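Replacement door parts for front-loading washing machines, Presine PL series and compatible cabinets. Supplied by Magagula Laundry Spares, Lodach depot. Prices are shown at checkout and include VAT.

# Presine PL Door Gasket and Porthole Parts

The PL door gasket is a one-piece rubber bellows that seals the gap between the outer tub and the front panel. It fits left-hinged front loaders with a round porthole and a pressed steel front. The part is moulded in dark grey only. A pale grey version was stocked until March and is now discontinued; remaining orders have been moved to the dark grey part at no charge.

Before ordering, check the model number on the rating plate. The outside diameter of the gasket alone does not identify it, as two tub lip profiles share the same front panel opening.

## Specification

| Item | Value |
|---|---|
| Material | EPDM rubber |
| Colour | Dark grey |
| Outer diameter, uncompressed | 470 mm |
| Tub lip groove | 9 mm |
| Drain holes | 2, at the lowest point |
| Front retaining band | Spring wire, supplied |
| Rear retaining band | Screw clamp, sold separately |
| Guarantee | 2 years, parts only |

## Identifying the door type

PL gaskets are made for doors hinged on the left, viewed from the front. Machines hinged on the right use the PR gasket, which has its drain holes in a different position relative to the moulding mark. Fitting a PR gasket to a left-hinged machine leaves the holes above the water line, and the lower fold will hold water after each wash.

The glass may be clear or tinted. Tint has no bearing on the gasket, but it does matter when ordering a replacement porthole, and the two glasses carry separate part numbers. With a tinted glass the drum is hard to make out in a dim utility room. Open the door and check the drum with a torch before loading.

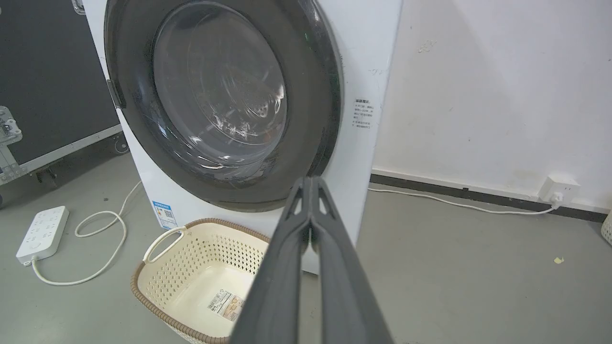
*Front loader with left-hand hinge, tinted porthole and dark grey gasket. Laundry basket not included.*

Labels on the front panel vary by market and should not be used to order parts. Energy labels in particular describe the whole machine and may be common to several door types. Use the rating plate only. On PL cabinets it is fixed inside the door recess; on compatible cabinets it may be on the back panel, in which case the machine has to be pulled forward to read it.

## Fitting

Disconnect the machine from the mains and close the water supply before starting. Allow the drum to cool if a hot programme has been run.

1. Open the door fully and dry the inside of the old gasket with a cloth.
2. Find the spring in the front retaining band, stretch it with a flat screwdriver and lift the band out of its groove.
3. Fold the front lip of the gasket inwards, off the edge of the panel.
4. Remove the top cover and front panel to reach the rear clamp. Note the position of the clamp screw.
5. Slacken the clamp and pull the old gasket from the tub lip.
6. Clean the tub lip with warm water and a little washing-up liquid. Do not use grease or silicone sealant.
7. Press the new gasket on to the tub lip with the moulding mark at the top and the drain holes at the bottom.
8. Refit the rear clamp, front panel and top cover, then the front lip and its band.
9. Run a short cold rinse with the drum empty and check the lower edge of the door for drips.

If water appears at the bottom of the glass during the rinse, stop the machine and drain it. The usual fault is a twist in the front lip between the hinge and the lowest point. Take off the band, reseat the lip by hand and repeat the rinse.

## Care

Wipe the gasket folds after the last wash of the day and leave the door ajar. Remove hair, coins and fluff from the lower fold, where they block the drain holes. Bleach shortens the life of the rubber and should be kept to the drum cleaning programme, at the dose given on the bottle.

Limescale on the porthole can be taken off with white vinegar on a soft cloth. Rinse with clean water afterwards. Scouring pads mark the glass, and a scratched sealing edge will wear the gasket at the same spot on every wash.

## Related parts

- Rear screw clamp, PL and PR
- Porthole glass, clear
- Porthole glass, tinted
- Door hinge, left, with 2 fixing screws
- Lultby band tool, for fitting spring wire bands without a screwdriver
- Drum baffle, curved

The Lultby band tool is recommended for workshops. It is not needed for a single replacement, although the front band is stiff when new and easier to seat with two people.

## Delivery and returns

Orders placed before 2 pm leave Lodach the same working day. Gaskets are packed flat in a carton and should be left at room temperature overnight before fitting if they have been in a cold van.

Unused parts may be returned within 5 weeks in the original carton. Gaskets that have been fitted, stretched or cleaned with solvent cannot be accepted. Quote the order number and the machine's model number on the returns slip.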